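3.2 Demonstration collection

All demonstrations were recorded with a hand-held gripper. The operator holds the tool by its handle and performs the task directly, and the wide-angle camera on the tool records the approach, the grasp and the release. We chose this over remote control of the Risari arm after a short pilot in June. Operators in the pilot needed much longer per demonstration with the remote controller, and many grasps had to be repeated because the depth of the object was hard to judge on the screen.

The training set holds 612 demonstrations from 10 rooms. Each room was used as we found it, with its own furniture and daylight, and we did not clear the tables beyond making space for the target object. Operators were given a one-page instruction sheet written by Rosemarie Böttcher. It asks them to bring the fingers in from both sides at the same height, to close slowly, and to keep the object upright until it is set down. Operators were free to choose where they stood and from which side they reached.

The milk bottle task is the one we discuss most in this paper. The bottle is small, its body is translucent, and its outline is weak against a bright window. The parts that stand out in the camera view are the yellow cap and the printed label - both are useful to the policy for finding the bottle, but neither says much about where the fingers should close. Figure 6 shows the bottle between the fingers in two views from the same room. The table is dark and glossy, and other objects were left on it during recording.

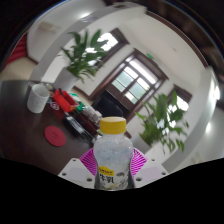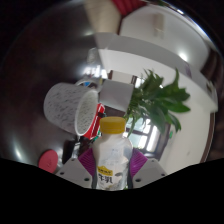
Figure 6. Camera views from the hand-held gripper in the milk bottle task. In both, the bottle is upright between the fingers, with the yellow cap and the characters 牛乳 visible.

3.3 Processing and filtering

Recordings were cut into single demonstrations by hand. The start is the first image in which the tool moves toward the object, and the end is the last image before the fingers leave it. Marlene Ackermann checked every cut, and a second person checked those she had marked as unclear. We removed a demonstration if the tool pose was lost for more than a few images in a row, or if the operator put the object down and picked it up again. Slow or slightly crooked grasps were kept.

The fixed black area at the bottom of each image carries no information about the task and was masked in all inputs. We did not correct the lens distortion. In early tests at Ollport, a policy trained on corrected images lost sight of objects near the border during the approach, and the correction brought no gain in the grasp itself.

Finger opening was read from the images and scaled to the range of the robot gripper. The fingers on the robot have the same shape and pads as those on the hand-held tool, so no further mapping was needed. Tool poses were expressed relative to the pose at the current step. The room in which a demonstration was recorded therefore does not enter the action data, and the arm can be mounted at a different height from the one at which the operator worked.

Each policy was trained for 2000 epochs on the filtered set. Training settings were the same for all tasks, apart from the image crop - the milk bottle task uses a slightly wider one so that the cap stays in view until the fingers close.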